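Bracelet Care and Storage: Common Questions

How should I store beaded bracelets at home?
Lay them flat in a shallow box or an upturned box lid. Hanging them on a hook for months stretches the elastic. Keep bangles in the same tray if you like, but leave a little space around metal ones.
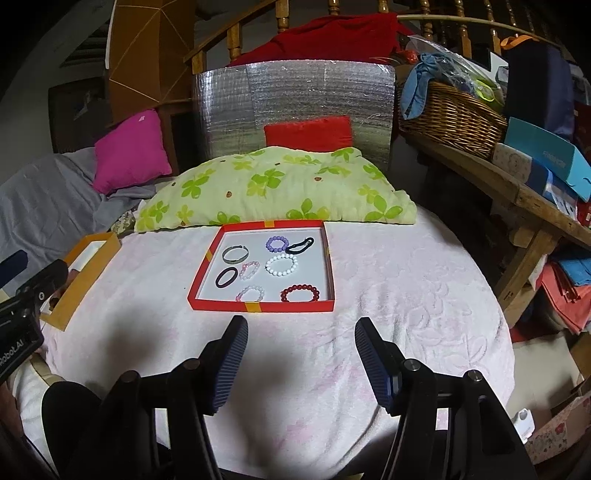

Sort on a bed or a soft blanket so a dropped bead doesn't roll far. Check each strand for worn elastic before you put it away.

Can I wear them in the shower?
No. Take them off first, and wipe them with a dry cloth at night.

Does Plunbridge restring bracelets?
Yes. Restringing costs $21 per bracelet, up to 35 beads. Allow roughly 25 days. We are closed for repairs in January.

Do you sell spare boxes?
Yes, at the Cludport shop only. We don't ship them.

Page updated October 7, 2023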